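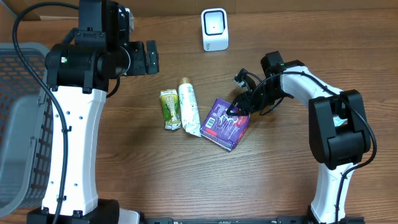

4. The build and what it does all day

4.1 Where things stand

I should say up front that I'm one person writing in the first person, in a paper, which the template says not to do. The bench lives in a shared workshop called Kerier, and I built the thing over a summer with a lot of borrowed clamps. By September it was doing the job I wanted, which is checkout: pick up a grocery item, turn it until the barcode is where the scanner can read it, then put it in the basket. I call the whole rig Leda, and I'll keep doing that from now on.

The mechanical side is short to tell. There are two arms on one metal rail at the near side of the table, with the scanner on the far side facing back at them and a gray plastic basket at the left. I had the arms bolted straight to the tabletop at first, one base at a time, and every time I took them down to let somebody glue a chair I lost an afternoon getting them back to the same spacing. The rail fixed that. Now both bases come off together and go back together, and the calibration mostly survives the trip (I still check it, and you should too).

Control is plain teleoperation for collecting examples, and then a small policy trained on those examples. I recorded 862 picks in total. Of those, 164 got thrown out before training, mostly my own fumbles, plus one long stretch where I'd left a gain setting from an older test and both elbows shivered whenever they slowed down. The rest went in as they were. I didn't balance them by item, and I kind of wish I had, as we'll get to in a minute.

4.2 Items

I used 16 items, all bought at the Sundel market down the road, and all things I'd eat or use anyway. I wanted shapes that disagree with each other. Boxes are easy on the fingers and hard on the wrist, because the code is often on the face you've just grabbed. Tubes roll. Small drink cartons are light enough that a slow approach just pushes them across the wood. Soft wrappers are their own kind of trouble: the fingers close, the wrapper bunches up, and the bars crumple along with it so the scanner gets nothing.

Figure 3 has a tube held in the right gripper, crimped end pointing down and to the left, while a small drink carton waits in the middle of the table and the left gripper stands open. I like this grip for tubes. Holding one up at an angle like that leaves a good part of the printing out where it can be turned toward the scanner, and the wrist has room left to rotate either way.

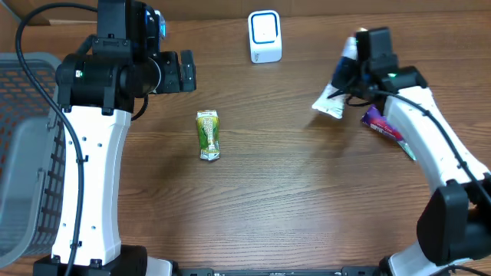
Figure 3. Tube in the right gripper, left gripper open.

Why use two arms when a single arm can pick up every item on the list? Because the second arm is there for regrasping: when the barcode ends up under the fingers, the item has to change hands or be set down and picked up again, and changing hands is a lot quicker.

That's the theory, anyway. In practice the policy learned to set things down far more than I expected. When I went back through the recordings I could see why - I'd been doing it myself all along, out of nerves, especially with the boxes. It copied me. I recorded a fresh batch where I made myself pass items between the hands, and the behavior shifted, though it never went away for the flat packages.

4.3 How it did

I ran every item the same number of times and counted a pick as good only if the scanner beeped and the item landed in the basket. Overall 89 percent of the picks were good. I'm pleased with that for a bench that gets sawdust on it. The misses bunch up in the soft wrappers, which also had the fewest examples in training, so I can't tell you how much is the material and how much is me being lazy with the data. My guess is both.

One change to the hardware mattered more than I'd have bet. The first finger pads were printed hard and smooth, and tubes slid out of them as soon as the wrist turned. I swapped in softer pads from a Haugen parts kit and the slipping dropped off right away. I didn't run the full test on the old pads, so there's no number to put in the table for that one, and I left the row out.

Cables deserve a sentence or two. They run along the outside of both arms with a loop of slack at the top, and the amount of slack took some trial and error. With too little, the wrist tugs at the end of its travel and the gripper lands short. With too much, the loop droops into the work area and the fingers will happily grab it. I ended up marking the right length with tape before I strapped anything down.

The last thing I changed was the scanner position. I moved it back toward the far side so the grippers could turn a long box in front of it without knocking it over, and all the results in Table 2 come from after that move.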